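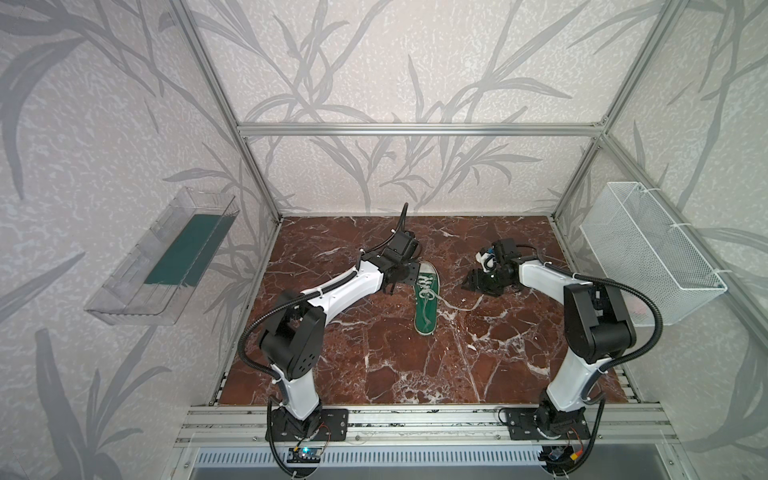 Fig. 3. Green canvas shoe with the laces undrawn, toe to the back.

Unit 4: Laces and lacing
Footwear Care and Repair, Grumham evening course
Notes by Lorenz Mayrhofer

Bring one canvas shoe of your own and a spare pair of laces. White laces are easiest to follow on a coloured upper.

4.1 Parts you need to name
The upper is the fabric body of the shoe. The toe cap covers the front, and on a canvas shoe like the one in Fig. 3 it is white, as is the rim of the sole. The eyelets are the holes for the lace. The aglet is the hard tip of the lace. The tongue lies under the lacing and protects the top of the foot.

4.2 Setting out
Put the shoe on a hard, flat surface with the toe pointing away from you. Pull both ends of the lace out to full length and lay them to one side. Check for fraying near the eyelets, where most laces go first. A lace with a damaged aglet can be saved with a short piece of tape - clear tape is fine for practice.

4.3 Criss-cross lacing
Start at the pair of eyelets nearest the toe. Pass the lace up through both holes from underneath and even up the ends. Cross left over right and go up through the next pair, again from underneath. Keep the same end on top all the way. Tighten from the toe upwards after every second pair.

For a shoe with 7 pairs of eyelets we use a lace of more than 40 inches. Short laces leave too little for the bow.

4.4 The bow
Tie the starting knot left over right, then make the loop and wrap the other way. If the finished bow sits along the shoe instead of across it, the two halves were tied in the same direction. Undo it and reverse the first one.

4.5 Practice
Lace the shoe three times, then once with your eyes shut. Swap with your neighbour and check that the crosses all run the same way.

Spare laces are in the Cukwood box by the door. Please wind them up before putting them back.

Next unit: cleaning canvas and rubber. Read Dambrauskienė, chapter 2.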